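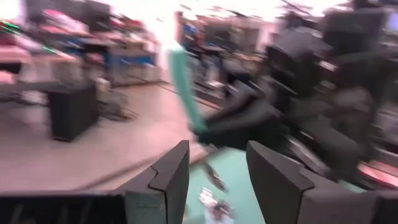

Satcombe's walk-in clinic cuts its hours again starting Saturday. Doors open at 8, last patient in at 5. Refills are the big headache, 57 people on the waitlist for a medication review and only one pharmacist to see them. Bring everything you take, even the vitamins, and spread it out on a table first, a teal one like this or whatever you've got, so nothing gets missed. Reviews run 45 minutes. Starnen patients can still use the Cunesness office untill March, no referal needed.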